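List: dorkholm-kitchens
Subject: Re: Is the Wirnine worth it for the hall kitchen?
Sent: Friday, 7:42 am

On Thursday evening the Pearce Street group wrote:
> We had the salesman in and he was very convincing. The Wirnine
> pays for itself in 15 months, he says, against the old sink and
> drainer. It's $2,214 installed. Uvdale have had theirs since
> August and love it. Can we get a yes from everyone by the weekend?

No yes from me yet, sorry.

Pays for itself how? Our whole water bill for the hall last year was $357. If the machine used no water at all and ran on good wishes it would take over six years to get back $2,214, and it does use water, and power too. I asked for the working behind the 15 months and got a brochure with a leaf on it. 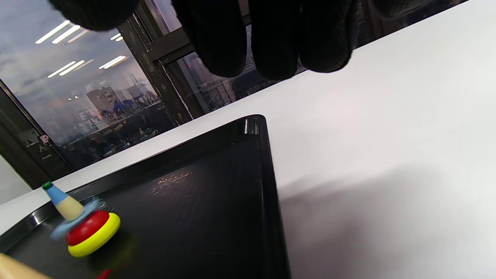 The Uvdale comparison doesn't help much either. They serve lunch five days a week and we serve supper twice a month. I read their newsletter and "love it" seems to rest on one paragraph, written in the first week. I'd like to hear what they think after a winter of baked-on lasagna. The sales sheet shows cups and small plates, all nicely spaced. Our stuff is flat and awkward, like a black tray with a raised rim, and the racks are listed in cup sizes only. Will a full-size tray stand up in there, or does it lie across the top and block the spray arm? If the big things still get done by hand, we've bought an expensive cup washer.

There was also a second quote, for $1,723, which dropped out of the discussion without anyone saying why. Same capacity on paper. Does the extra money buy a better pump, or just the name?

Before I vote I want the cycle time, the price of a service call, and an answer about the racks, in writing. The old sink can manage until then.

R.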